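**Gelberg refurb program, progress note, December**

To: Lieselotte Janssen
From: Daithí Tully

Quick one before the year closes. Longer version with the spreadsheet comes in January, this is just where we are.

**Short version**

- 400 desktops promised to the schools, nearly 400 now through intake. Through intake is not the same as finished, see below.
- Strip and inspect is going faster than planned
- Memory and drives are the bottleneck
- Money OK. One ask at the end.

**Intake**

The Stomilov office clearance came in all at once instead of in three loads like they said, so the hallway was towers up to shoulder height for a while. Fire door kept clear the whole time, I checked. Mostly business desktops, same few models, good for us as parts swap between them. Asset tags off, serials logged, old drives pulled and bagged on the first day. Wipe certificates are in the shared folder under Traralar, which is what we called that batch. Don't ask me to rename it now, half the sheets link to it.

Smaller load from Fuchs came after that. More mixed. Some of those had been stored someone's basement and the fans were solid with lint. We've put 20 of them aside as parts only. They don't count toward the number.

**Strip and inspect**

Order of work has settled down:

1. Side panel off, tower on its side, blow out dust
2. Look over the board for bulged capacitors, scorch marks, bent socket pins
3. Power supply on the tester before anything else gets power
4. Drive bays and latches. Broken latch = note it, swap from the parts pile
5. Memory in, boot to the test stick, leave it running overnight
6. Clean case, label, shelf

Step 2 used to come after step 3. Swapped them. We were testing power supplies in machines whose boards were already dead, waste of a morning.

Socket pins are the thing to watch. A few of the boards reached us with the processor already gone and no cover over the socket, and a bent pin there usually means the board goes in the parts pile. We got socket caps now, a bag of them, cheap. They go on the minute a processor comes out. New rule, written on the wall.

Power supplies better than I feared. Most pass. The ones that fail mostly fail on the fan, and we don't open them up, they go straight to the recycler. No exceptions on that one, I know it was a question last time.

**Parts**

Memory order is late. Supplier says soon, has said soon twice. We have enough matched pairs to keep going but not to finish. Drives the same story, the small solid state ones arrived but half the brackets didn't fit the bays, wrong size adapter. Returned. Replacement adapters are paid for and on the way.

Thermal paste, fine. Cable ties, fine. Screws, never fine. If anyone at your end has a jar of case screws please send it.

**Money**

3000 was set aside for parts. Memory and drives take most of it, adapters took a bite we hadn't planned. Still inside the line. Reciepts are scanned and in the folder, apart from one for the compressor hose which I will find.

**Bench**

Moved everything to the big slatted table and it's made a difference. Towers lie flat, nothing rolls off the back, and there's space to leave the panel off and see the whole inside at once: board, power supply, drive cage. Lighting still poor at the far end. Clamp lamp would fix it.

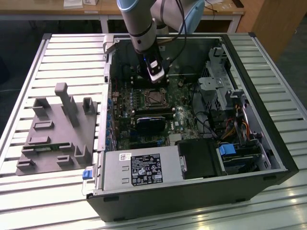

Lieselotte wrote back on the draft of this asking whether the empty-socket towers should be counted in the 400 at all, given there's no guarantee we find processors for them, and said she would sooner report a lower number now than correct it in spring. Also wants the dead boards listed by model so the next donor can be told what's worth sending.

Fair. I've taken them out of the total, they have their own tab now, "waiting on CPU". They come back in when they boot and not before. Model list is started, Stomilov batch first.

**Next**

- Chase memory, again
- Overnight tests on everything that has its parts
- Front USB ports, we haven't been checking these and should, kids will use them first
- Recycler pickup for the failed power supplies, needs booking before the cage is full
- First delivery to the schools, still planned for the new year. Date depends on the memory

**The ask**

Can we move the unspent travel money over to parts? It isn't much, and it would cover processors for the waiting ones if we buy used. Need a yes by email so I can attach it. I'm at the bench until 4 most afternoons if a call is easier, let it ring, the compressor is loud.

Daithí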